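Grokska Drinks Shelf

README for the picture set and item list

Contents

What is in the set
Where the items came from
How the folders are laid out
The item list
Labels and wording on the packs
Shape and orientation
Known problems
Changes
Use and credit

What is in the set

Grokska Drinks Shelf is a set of 2,345 still pictures of packaged soft drinks, with an item list that goes with them. It covers the sort of thing found in a small shop fridge or a kitchen cupboard: fruit drinks, teas, waters, fizzy drinks and a few cartons of milk drink. Most are in plastic bottles. The rest are cans, cartons and pouches.

The set was put together for people who sort, list or look up drinks by their packaging. We wanted pictures of drinks being picked up, tipped, squeezed and put down as well as drinks standing in a row. Shop pictures nearly always show the front of the pack, upright, with nothing in the way. Drinks at home are seldom seen like that, and a list built only from shop pictures does badly when the label is creased or the bottle is the wrong way up.

The set has no prices, no nutrition figures and no barcodes. People have asked for all of these. Barcodes may be added later if they can be checked against the packs we still have.

Where the items came from

The drinks were bought over the counter in Drosstead, mostly from two grocers and a market stall, with a top-up in July when several fruit drinks had sold out and come back in different bottles. Full packs were used wherever possible. Empty bottles are softer and fold in a different way, so they are listed separately with the word "empty" in the state column.

Packs were used as bought. Labels were left on, price stickers were peeled off where they would come away cleanly, and caps were left as they were unless the item list says "open".

How the folders are laid out

The pictures are in 12 folders, one for each shelf in the Furna cupboard where the drinks were stored. The folder tells you which shelf the item was kept on and nothing else. It is not a type of drink. Shelf 4 has teas and fruit drinks mixed together, and shelf 9 has whatever would not fit on shelf 8.

Inside each folder there is a plain text file called items.txt and a subfolder called stills. The names of the stills begin with the item number, followed by a running number. If two stills have the same item number they show the same pack. A second bottle of the same drink gets its own item number, and the twin column in the item list gives the number of its match.

Please keep the folder names as they are if you copy the set. The item list uses them.

The item list

Each line in the item list has these columns, separated by tabs:

item: the item number
shelf: the folder number
pack: bottle, can, carton or pouch
material: plastic, metal, glass, card or foil
colour: the main colour of the label or the printed pack
cap: colour of the cap, or "none"
script: the script or scripts on the label
artwork: a few words on what is drawn or printed on the label
state: full, part, empty or open
twin: the number of a matching item, if there is one
note: anything else

The colour column uses plain words only. We tried finer names at first and took them out again, as one person's amber was the next person's gold and the columns could not be searched. Where the cap and the label are close in colour, both are still given in full.

The artwork column is kept short on purpose. "Oranges, leaves" is enough. It does not say how many fruits there are or where they sit on the label.

Labels and wording on the packs

Labels are recorded in the script printed on them. We have not translated brand names. If a label has both large display lettering and small print, only the display lettering counts towards the script column, unless the small print is in a second script, in which case both are given.

Brush-style lettering is common on the teas and fruit drinks. It often runs down the label or at a slant, and on several packs it overlaps the artwork. Anyone planning to read text from the pictures should expect this, and should also expect it upside down. Creases are another difficulty. A soft bottle gives when it is held and the label gives with it, so strokes close up or disappear into the fold.

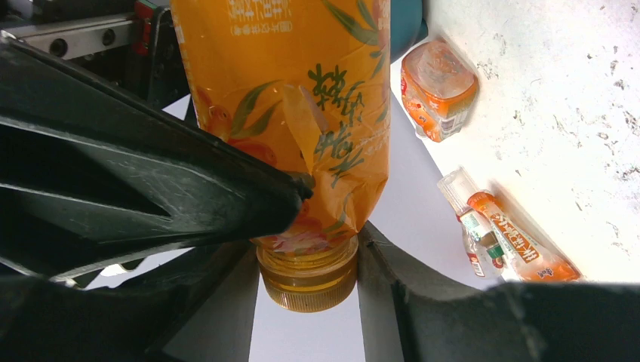 Orange label with leaf and fruit artwork, bottle held cap down. Label creased across the middle.

For stills like this one the colour column says orange and the script column says Chinese. The cap column says yellow-brown. The artwork column has "oranges, leaves", where "oranges" means round orange fruit and makes no claim about the variety or the flavour. Flavour is left out of the list altogether. It was in an early draft, but too many entries were guesses made from the picture on the label.

See-through caps and clear necks take on the colour of what is next to them. Where a cap and the drink look alike, the cap colour is given as it looks in the still.

Shape and orientation

There is no orientation column. We had one, with upright, lying and upside down, but a lot of the stills show a pack at a slant and the three words did not cover it. If you need orientation you will have to mark it yourself. The Van Wyk sheet in the extras folder is a blank form that can be used for this. It has room for 15 stills to a page and prints on ordinary paper.

Packs are often only partly in view. In some stills the base of the bottle is out of the picture, in others the cap is. We kept these. The item number still refers to the whole pack, and its columns describe the whole pack, so a line in the item list may mention a cap or a pattern that one particular still does not show.

Squeezed bottles are not marked as damaged. The word "damaged" in the note column is for split seams, torn labels and dented cans only. A crease that comes from holding a bottle is ordinary handling.

Known problems

Shelf 7 has a run of stills that are darker than the rest. They have not been brightened.

Two cartons on shelf 11 were given the same item number. The second has been changed in items.txt, but the names of its stills have not, so look for the letter b at the end.

White small print on strong colours is hard to read at the size supplied. Larger copies are not available.

Some labels differ slightly between the first lot of shopping and the July lot. These are treated as separate items and are not given as twins, even where the drink is plainly the same.

The artwork column is blank for most of the waters. Many had only a name and a plain band of colour, and we stopped writing "plain".

Pouches are thinly covered. There were few to be had and they do not stand up well on a shelf.

Changes

Version 2 splits the old "type" column into pack and material, takes out flavour and orientation, and adds the twin column. Stills that showed nothing but the cupboard door have been removed. Item numbers are the same as before apart from the carton mentioned above, so lists made with the first version will mostly still match.

The spelling in the note column has been tidied. "Grey" was entered two ways and searches were missing half of them.

Use and credit

The item list and the stills may be used for teaching, research and private projects. Please give the name of the set and the version number wherever the pictures are shown. The names, lettering and artwork on the packs belong to the makers of the drinks, and nothing here gives permission to reuse them separately.

Corrections are welcome, especially to the script column. Send the item number, the column and what it should say. A still name is useful if the mistake can only be seen in one picture.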